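About Trimia

Hello, and thanks for stopping by! I'm the person behind Trimia, a small laundry and folding service in Bomside. I wash it, dry it, fold it and bring it back to you in a paper bag with your name on the front.

I started in May with 2 machines and a very long table, in what used to be the back half of a bike shop on Bisht Lane. Before that I spent years on the linen side of a hotel over in Sillell (sheets, sheets and more sheets), and I found I missed people's proper clothes. School jumpers, football socks, the good tablecloth that only comes out for birthdays – I like all of it.

Most of my regulars are families and people who work shifts. A bag holds whatever you can get in it and still tie the top, and I do ask that you check your pockets first! Delivery is free inside Bomside, and I go out to Sillell too if you don't mind an evening slot.

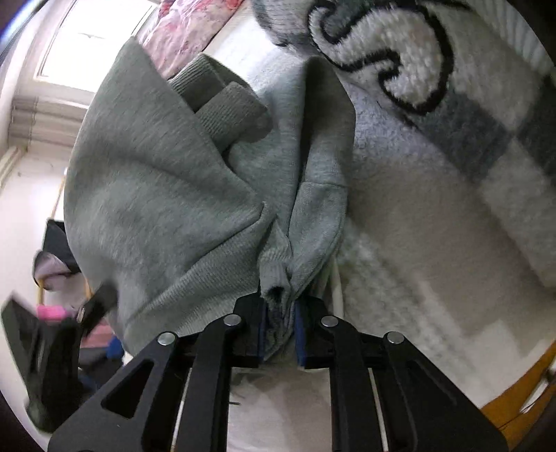 Sweatshirts are my favourite thing to fold, which I know is an odd thing to have a favourite of. I lay them face down, smooth the body out from the middle and bring the sleeves in one at a time. A grey-green one like this, all big folds with the two ribbed cuffs poking out together, wants a good shake before anything else, then a gentle tug along the hem so the ribbing lies straight. I don't iron them unless you ask.

If you'd like to try us, pop in or leave a message and I'll ring you back once the morning wash is on.

Page updated 18 Nov 2021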